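Has anyone had luck with the Climum floor refinishing kit?

kheri_m
Posted 9:14 pm
So my neighbor swears by the Climum no-sand floor kit and wants me to split one with her. You wipe it on, wait overnight and supposedly the old wood looks new. I have my doubts. Every "no sanding" product I ever tried was expensive furniture polish. My boards are old, with dull patches in the walkways, and they were last done by the previous owner.
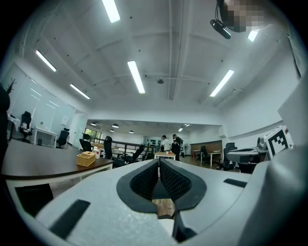 The sanding quote I got was 3,181 for two rooms and the hall, and that didn't include moving furniture. So I can see why people want the wipe-on stuff to work. I just don't believe it.

overgaard74
Posted 9:40 pm
You're right not to. I used it in a rental in December and it looked great for 11 days. Then the spot by the sink went cloudy. Their support told me I had put it on too thick – funny how it's always the customer.

Ea Bergmann
Posted 9:52 pm
Disagree. I did my dining room with it and I'm happy. You have to clean the floor properly first, and I mean twice. Most of the bad reviews are from people who skipped that.

overgaard74
Posted 10:03 pm
I cleaned it twice. How long has yours been down?

Ea Bergmann
Posted 10:07 pm
Since last month.

overgaard74
Posted 10:08 pm
Well, come back in a year.

bergthora_b
Posted 10:31 pm
Does it hold up to chairs? That's my question with all of these. The ads show a bare room with a plant in it. Put a few folding chairs on that floor and drag them in and out for a week, then show me the pictures. 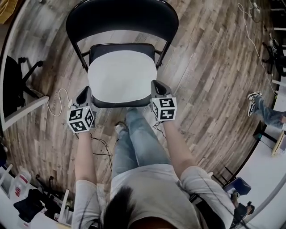
Black folding chair on gray-brown planks

Felt pads fall off metal legs and the rubber caps on cheap ones can leave marks. I would want to know about that before paying 74 for a bottle.

kheri_m
Posted 10:45 pm
Good point, the website says "furniture safe" and nothing else. Safe for the furniture, maybe.

Ea Bergmann
Posted 10:50 pm
Mine has had six chairs on it and no scratches so far. Wood seats with pads, though, so I can't speak for metal.

bergthora_b
Posted 11:02 pm
I'd do one closet first and leave it 14 days. If your neighbor won't wait that long, let her buy her own bottle.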